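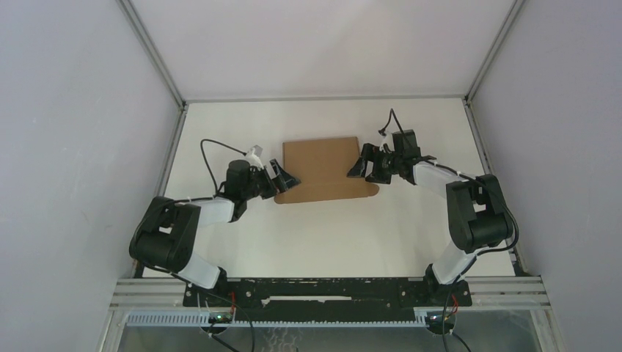

## Keeping your wedding prints and album looking fresh

I love a printed wedding album, and a little care at home goes such a long way! My favorite habits:

- **Wash and dry your hands first.** Skip the hand cream until you've put the book away.
- **Store it flat.** A closet shelf in a bedroom is great. Attics and basements swing from damp to baking hot.
- **Slip acid-free tissue between loose prints**, and keep each stack under 26 so the bottom ones don't curl.
- **Dust frames with a dry microfiber cloth.** If the glass needs cleaner, spray the cloth, never the glass (it creeps under the edge and stains the mat).
- **Write on the back in soft pencil**, near the border. Names and the month are plenty.

Diane Gill wrote in to say she keeps 2 copies of her digital files, one at her sister's house, and I've happily stolen that idea. Check yours every November and open a few pictures while you're there. I always end up looking through the whole reception again!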